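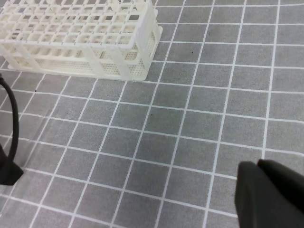 The gripper's view of an empty test tube rack at the Celville lab.

Robot learns to leave the rack alone

Tuesday, July 17, 2018

A research group in Celville has spent the better part of a year teaching a robot arm to put test tubes in a rack, and has now published a paper whose main finding is that the arm does better when it stops to look first.

The method, called Window, is simple enough to explain over a sandwich. Before it picks up a tube, the arm moves its wrist camera over the rack and takes a set of views from different angles. Software then works out where the openings are, using the grid on the mat below as a ruler. Only then is the arm allowed to touch anything.

Earlier versions took one picture and got on with it. White plastic on a plain bench is hard on a camera, and a rack is mostly holes, so the software had a habit of mistaking the lower tier for the top one. Tubes were delivered with great confidence to places where no opening existed.

Over 3,000 trials split evenly between the two methods, the single-picture version missed 712 times. Window missed 200 times. The price is speed - the extra looking adds 5 seconds to every tube, which the paper describes as "acceptable" and which anyone waiting behind the machine may describe differently.

The trials used empty racks, placed at a new angle each time. Part-filled racks were left out, as were racks in other colours. The authors concede that real labs tend to have both.

Pruritz, the equipment maker that paid for a share of the work, says it will try the method on its own sorting benches starting in October. It has made no promises about a product, having made a few in the past. The gripper software was written with Işık, a small vision firm that has released its part of the code for free, along with a manual that covers most of it.

Next on the group's list is glassware, which scatters light in every direction and costs more to drop. The paper gives the topic one paragraph and a rather hopeful diagram. A second arm has been ordered for the glass tests - the first will stay on racks, where it still misses often enough to keep everyone modest.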